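RUVANO PLAYROOM - TOY AND TABLE SAFETY CHECK
Table 3, shape stacker on wooden base
Thursday, May 27, 2021
Form 29, version from September, old one is in the drawer, please bin it

Marks used: OK / WATCH / OUT. Comments short please. I've not kept mine short.

1. TABLE AND FLOOR

Table steady, no rocking - OK
Legs tight - OK, back left needed half a turn
Edges and corners - OK. Ran a cloth round, nothing caught
Top clean - WATCH. Smudges. Pencil as well, will try the soft eraser before anyone gets the spray out
Floor under table - OK, swept, one bead found, not ours
Chairs - three OK, one OUT (split on the seat, gone to the store cupboard with tape on it)

2. WOODEN BASE AND PEGS

Board flat, no wobble - OK
Splinters - OK, both long edges felt by hand
Pegs tight - OK. Twisted each one, pulled each one. No give
Peg ends rounded - OK

Comment: last set (the Vumon one) had a peg come out in somebody's hand so I'm doing the pull test every time now, not just monthly. If it moves at all the whole base goes OUT. No glueing. We tried glueing.

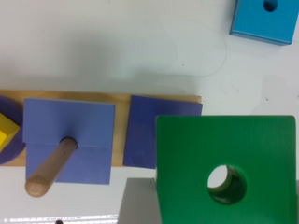 Small parts are the bit I fuss over. Every loose piece goes in the choke tester, and anything that drops inside gets marked OUT the same day. Nothing from this set went in. The yellow one is the smallest looking from above, sitting on the purple disc, so I tried that first and then again sideways. Big green square fine, doesn't go near it. Holes checked too, green and turquoise both done with the finger gauge, no rough rim, no finger trap. Do the gauge from both sides, paint builds up underneath were you don't look.

3. PIECES

Paint chips - OK
Cracks - OK, none found, held each up to the window
Sharp corners - OK
Sticky or smelly - WATCH, purple disc a bit tacky underneath. Wiped, recheck tomorrow
Loose fit on pegs - OK, slide on and off without forcing
Pieces mixed in from other sets - OK. The Yan stacker pieces look similar but the hole is tighter, dont force them

Comment: the two bluey-purple blocks are not the same shade and that's how they came. Someone wrote "faded, replace" on the last sheet. Not faded. Leave them be.

4. CLEANING

Warm soapy water, cloth not bowl. Don't soak the wood
Dry on the rack, 29 minutes was enough last time with the window open
Spray - Uritz only, the unscented one. 100 ml to the big bottle, line is marked in pen
Cloths - WATCH, down to the last few clean ones

5. PUTTING AWAY

Pieces back on the pegs at close, all of them, then the base on the low shelf. Not the high shelf, it's heavier than it looks and it's right over the book corner. Anything left out on the table gets knocked off and trodden on, mostly on the way to coats.
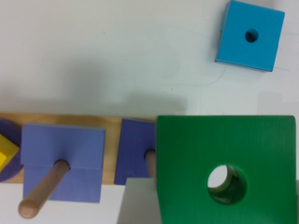
Table 3: blue block with hole, off the base. Put back on a peg at close.

6. RESULT

Set: PASS, with the two WATCH items to follow up (table marks, purple disc)
Chair: OUT, needs ordering
Tag number on base: 247, still readable, go over it in pen if it starts to rub
Next full check: September, before the new intake. Quick look every morning as usual

Last thing, the choke tester lives in the top drawer with the gauge. It was in the dressing up box this morning. Please.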